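Buying the Small Things First: A Talk About Equipment Budgets at Zornari

Thu 6 January

The purchasing lead at Zornari has a printed budget on her desk with many pencil marks on it. She came to the company four years ago from a furniture importer, and before that job she had never bought anything with a motor. Now she plans the equipment for a small automation group that teaches machines to tidy offices: to pick up trays, move boxes, and put things back in their places.

I asked her first what surprised her about the work. She thought for some time before she answered.

"In the furniture business, the expensive thing is the thing," she said. "You buy the table, you have the table. With automation you buy the arm, and after this you begin to buy what the arm needs. The first year I did not understand this well. We had a good arm and for eleven weeks we had almost nothing to use with it."

The arm came from Trelteo, after a comparison of three suppliers. She does not want to give the price, but she says that the purchase took less of her time than the accessories. The list for last August alone had 122 lines. Many of them were ordinary office goods, such as wire trays, cardboard boxes, flower pots and extension cords.

"My colleague in accounting called me and asked if we are opening a shop," she said. "I had to explain that for us a desk tray is equipment. If the fingers can only hold one kind of tray, we have not learned very much. So I buy trays in mesh, in plastic, in different colors. They cost little, but somebody must choose them, and they break."

The second part of the budget is for the hand-held grippers. People in the group carry these in their own hands and do the task themselves, and the recordings are used later for training. She began with two pairs. Today she would begin with more.

"A pair that is in repair is a pair that does not work, and the person also does not work," she explained. "So the cost of the spare must be compared with the salary, not with the price of the first pair. I made this calculation too late. We lost nearly 300 hours in one spring, only in waiting for parts."

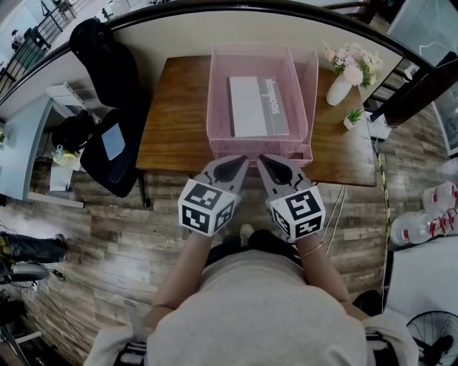 The pads on the fingers are what she orders most often. She now keeps 40 sets in a cabinet and orders again when the cabinet is half empty. Printed markers are also on the list, though she says the cost of these is so low that she stopped to write them separately.

We spoke then about space, which she considers the most forgotten line in any plan of this kind. Zornari first wanted to rent a hall from Orellana, a logistics company in the same town. The hall was large and the rent was fair. The group visited it twice and decided to stay in normal rooms.

"The engineers told me that a hall looks like a hall," she said. "Our customers have tables, chairs, plants, a sofa maybe. So it was better to stay where we have these things already. For me it was good news, of course. I had in the plan 284 square meters, and I could take this line out completely."

The money did not stay free for long. Part of it went to floor tape, power supply and storage, and another part to training for new staff. She also put aside an amount for furniture, and she recommends to buy it second-hand. In her opinion a table with some scratches is more useful than a new one, and it is much easier to explain to the accounting department when it gets damaged.

I wanted to know how she speaks with suppliers when the engineers themselves are not sure what they will need. She admitted that it is difficult. With Trelteo she has a frame contract, so she can call for parts during the year at a fixed price. With smaller suppliers she asks for a trial of thirty days and she writes in the order what will happen if the part does not fit.

"In the beginning I was ashamed to ask for this," she said. "I thought they will say we are not serious. But they were glad, because they had also had customers who sent everything back without a word."

The next large decision is a second arm, this time for the office in Sillisden. The request is already on her desk, and the engineers would like an answer soon. She has not signed it. Before she does, she wants from them a complete list of accessories for the first six months, with quantities and with the name of the person who will open the boxes.

"They sent me a list with nine lines," she said. "I sent it back and I wrote on it, please think again."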